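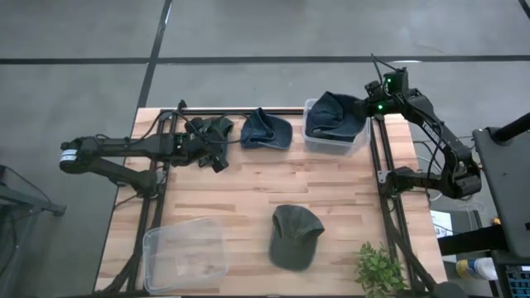 News > Around the Building > May

Hat and cap drive - bins out now

Quick one before the May issue goes. The Skustow hat drive is on again, same idea as last year. Clean caps, sun hats, felt hats, anything with a brim. Kids sizes very welcome. Last year's total was 121 and Usa Petchrat would like to beat it, so have a look on the top shelf of the closet.

Where to drop off: Kolis front desk, up to 6 p.m. Or the Firnau side door if you're parking out back. Please no bags tied shut, we just have to cut them open again.
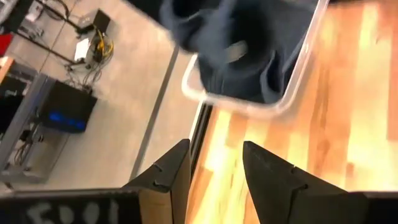
Navy, soft, and folded into the clear bin.

Sorting is on the butcher-block table. Caps go in the clear plastic bins, brims all facing one way if you can manage it. Felt gets its own pile and should'nt be squashed under anything. Loose threads fine, broken snaps fine - Tassanee Panyasiri has a sewing kit and says she'll take up to 20 repairs. Stains, no. Sorry.

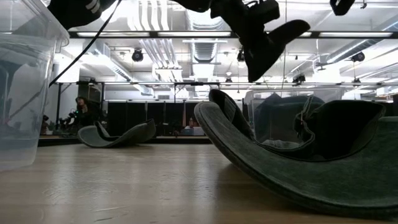 Green hats on the sorting table, the wide-brimmed felt one nearest.

Still short on: winter hats with ear flaps, anything in small. Plenty of baseball caps already but keep them coming, the Ruangrit summer camp will take what we dont use. They asked for 18 to start with.

Questions, ext. 3255. Leave a message, and say your name slowly please.

Print this page | E-mail this page

This site uses cookies. By continuing to browse you agree to our use of cookies. OK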